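클로틸드 피숑 님께

케이블 정리 및 재사용 사업 중간 보고
2026년 4월 19일
프렌드니스 공유작업실 드림

안녕하세요, 클로틸드 님! 지난번 통화 때 "표만 보내지 말고 어떻게 돌아가는지 편하게 써 달라"고 하셔서 이번에는 정말 편하게 써 봅니다. 숫자는 뒤쪽에 조금 있고요, 앞쪽은 거의 제 수다라고 생각하고 읽어 주세요. 셰언 쪽에 내는 정산 서류는 양식대로 따로 보냈습니다.

우선 지난 11월에 어떤 상태였는지부터 다시 말씀드릴게요. 작업실 안쪽 창고에 플라스틱 상자가 층층이 쌓여 있었고, 상자마다 케이블이 한 덩어리로 엉켜 있었잖아요. 전원선, 모니터선, 충전선, 어디에 꽂는지 저도 모르겠는 선까지 다 섞여서요. 회원들이 뭐 하나 찾으려고 상자를 뒤집으면 통째로 딸려 올라오고, 결국 못 찾고 새로 사 오고, 쓰고 나면 그것도 상자에 던져 넣고... 이걸 몇 년 했습니다. 그래서 신청서 제목이 "풀자"였던 건데, 심사 때 그 제목 보고 웃으셨다고 들었어요. 저희는 꽤 진지했답니다.

지금은 창고가 많이 달라졌어요. 상자를 다 비웠고, 풀어 낸 선은 한 가닥씩 정리대 위에서 살펴본 다음 갈 곳을 정합니다. 정리대는 일부러 하얀 상판으로 골랐어요. 처음에는 창고에 있던 짙은 색 탁자를 썼는데 검은 선이 하나도 안 보여서 하루 만에 포기했습니다(눈이 빠지는 줄 알았어요). 하얀 판 위에 올려 두면 피복이 갈라진 데나 꺾인 데가 훨씬 잘 보여요. 벽도 그냥 비워 뒀습니다. 원래는 선반을 달 계획이었는데, 눈앞에 뭐가 없으니까 손에 든 선에 집중이 잘 되더라고요. 선반 예산은 남겨 뒀고 뒤에서 다시 말씀드릴게요.

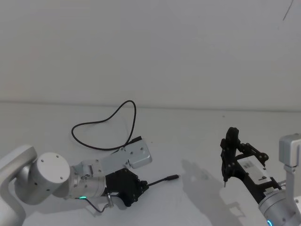 순서는 이렇게 잡았어요. 먼저 선의 양쪽 끝을 찾습니다. 별것 아닌 것 같아도 처음 해 보는 분들은 대개 가운데부터 잡아당겨요. 그러면 매듭이 더 조여져서 나중에 두 배로 고생합니다. 끝을 찾으면 커넥터 쪽을 잡고 나머지는 탁자 위에 느슨하게 늘어뜨려요. 억지로 펴지 않고요. 오래 감겨 있던 선은 감겨 있던 모양대로 돌아가려고 하니까 그 결을 봐 가면서 조금씩 풀어 줍니다. 그다음 커넥터 안쪽을 들여다보고, 피복을 손끝으로 한 번 쭉 훑고, 이상이 없으면 시험기에 물려 봅니다. 통과한 선은 느슨하게 감아서 천 끈으로 묶고 이름표를 답니다.

감는 방법 때문에 작업실에서 한참 말이 많았어요. 팔꿈치에 둘둘 감는 파와 한 번은 바깥으로, 한 번은 안으로 번갈아 감는 파가 있었는데 제가 후자를 밀었습니다. 팔꿈치 파도 손이 빨라서 쉽게 물러서지 않았지만, 같은 선을 두 방식으로 감아 두었다가 다음 날 펴 보니까 차이가 나더라고요. 번갈아 감은 쪽은 끝을 잡고 던지면 그대로 쭉 펴졌어요! 그걸 보고는 다들 따라 하고 있습니다. 짧은 선은 어차피 큰 차이가 없어서 편한 대로 하고요.

이름표는 두 번 바꿨어요. 처음에 쓴 종이 스티커는 며칠 지나니까 끝이 일어나서 서로 들러붙었고, 두 번째로 쓴 비닐 깃발 모양은 예쁘긴 한데 서랍에서 자꾸 걸렸습니다. 지금은 네켈에서 나온 납작한 이름표를 천 끈에 끼워서 씁니다. 길이, 종류, 확인한 달을 적어요. 글씨는 무조건 굵은 펜으로 쓰기로 했고요. 제 글씨가 제일 못 읽겠다는 항의를 받아서 요즘은 제가 시험기를 맡고 이름표는 다른 분들이 씁니다. 네켈 이름표는 가격이 조금 센 편이라 다음 주문 때는 다른 것도 같이 견적을 받아 볼 생각이에요.

숫자 말씀을 드릴게요. 목표는 신청서에 쓴 대로 선 500가닥을 풀고, 확인하고, 이름표까지 다는 것이었죠. 지원금 집행률은 오늘 기준으로 56퍼센트예요. 제일 크게 나간 건 정리대와 조명이고, 그다음이 시험기, 나머지는 끈이나 이름표 같은 소모품입니다. 가닥 수는 장부를 두 군데 적다가 서로 안 맞는 걸 제가 늦게 발견해서 지금 다시 맞추고 있어요. 어림으로 적어 보내기는 싫어서 이번 보고에서는 비워 둡니다. 죄송해요, 맞춘 다음 정확한 숫자로 보내 드릴게요. 장부는 이제 하나만 씁니다.

정리 모임은 지금까지 7번 열었어요. 오후 내내 하는 걸로 시작했다가 중간에 한 번 모임당 2시간으로 줄였습니다. 두 시간이 넘어가면 다들 집중력이 뚝 떨어지고, 멀쩡한 선을 폐기 바구니에 넣는 일이 생기더라고요. 짧게 하고 차 마시고 헤어지는 쪽이 분위기도 좋고, 다음 모임에 다시 오는 분도 더 많아졌어요. 혼자 조용히 하고 싶다는 분들은 평소에 와서 상자 하나씩 맡아 풀고 가십니다. 그쪽 진도가 의외로 빨라요.

예상 못 한 일도 있었습니다. 하나는 커넥터예요. 선은 멀쩡한데 커넥터가 망가진 게 생각보다 훨씬 많이 나왔습니다. 원래 계획대로라면 다 폐기로 가야 하는데, 너무 아깝잖아요. 그래서 커넥터만 잘라 내고 새로 다는 연습용으로 따로 모으고 있어요. 납땜을 배우고 싶다는 회원이 있어서 그쪽 수업 재료로 돌릴까 합니다. 이건 신청서에 없던 항목이라 혹시 문제가 되면 말씀해 주세요. 돈은 아직 한 푼도 안 썼습니다.

또 하나는 플레다리 쪽이에요. 옆 건물에 있는 수리 가게인데, 저희가 케이블을 정리한다는 얘기를 듣고 자기네 상자도 가져오겠다고 하더라고요. 반갑기는 했지만 일단 저희 것부터 끝내고 받기로 했습니다. 솔직히 그 상자를 열어 보고 살짝 겁이 났어요. 저희 것보다 더 심하게 엉켜 있었거든요. 대신 플레다리에서 안 쓰는 서랍장을 저렴하게 넘겨주기로 해서 보관 쪽은 한결 여유가 생길 것 같습니다.

보관 얘기가 나온 김에 선반 예산 말인데요. 정리대 앞 벽은 계속 비워 두고 싶고, 서랍장도 들어오니까 선반은 달지 않으려고 해요. 그 금액을 소모품과 두 번째 조명으로 옮길 수 있을까요? 지금 조명은 한쪽에서만 비춰서, 오른손잡이는 괜찮은데 왼손잡이 회원은 자기 손 그림자 때문에 커넥터 안이 잘 안 보인다고 합니다. 조명 하나만 더 있으면 해결될 일이에요. 변경 신청서가 따로 필요하면 양식을 보내 주세요. 바로 써서 올리겠습니다.

잘 안 되고 있는 것도 적어야겠죠. 대여 장부가 영 자리를 못 잡고 있어요. 정리된 선은 회원 누구나 빌려 갈 수 있는데, 적지 않고 그냥 가져가는 분이 많습니다. 돌아오기는 해요. 돌아오는데 이름표가 없어졌거나, 엉뚱한 서랍에 들어가 있거나 그래요. 서랍 앞에 장부를 끈으로 매달아 봤더니 조금 나아졌고, 펜도 같이 매달았더니 조금 더 나아졌습니다. 서랍장이 새로 들어오면 자리를 다시 잡으면서 장부 위치도 바꿔 보려고 해요. 좋은 방법을 쓰는 다른 단체가 있으면 소개해 주세요, 진짜로요.

폐기 쪽은 순조롭습니다. 피복이 갈라졌거나 시험기를 통과하지 못한 선은 커넥터를 떼고 따로 모아서 재활용 업체로 보내요. 한 번 보냈고, 두 번째 상자가 거의 찼습니다. 인수증 사본은 정산 서류 뒤에 붙여 두었으니 필요하시면 거기서 보시면 돼요.

앞으로 남은 일은 안쪽 창고의 마지막 상자들, 장부 맞추기, 서랍장 들여놓기, 그리고 회원용 안내문 만들기입니다. 안내문은 한 장짜리로 만들 건데 감는 법을 글로 쓰려니까 너무 어렵네요. "한 번은 그냥, 한 번은 손목을 뒤집어서"라고 썼더니 읽은 사람마다 다르게 감았어요. 결국 손 그림을 그려 넣기로 했고, 그림은 회원 중에 솜씨 좋은 분이 맡아 주셨습니다. 초안이 나오면 클로틸드 님께도 보내 드릴 테니 한번 따라 감아 보시고 헷갈리는 데가 있으면 알려 주세요.

아, 그리고 한번 들르고 싶다고 하셨죠? 언제든 오세요! 모임이 있는 날이면 더 좋고요. 오시면 제일 심하게 엉킨 상자를 하나 남겨 두겠습니다. 차는 저희가 준비할게요.

예산 변경 건과 연습용 커넥터 건은 답을 주시는 대로 움직이겠습니다. 그때까지 조명은 주문하지 않고 기다릴게요.

고맙습니다.
프렌드니스 공유작업실 운영 담당 드림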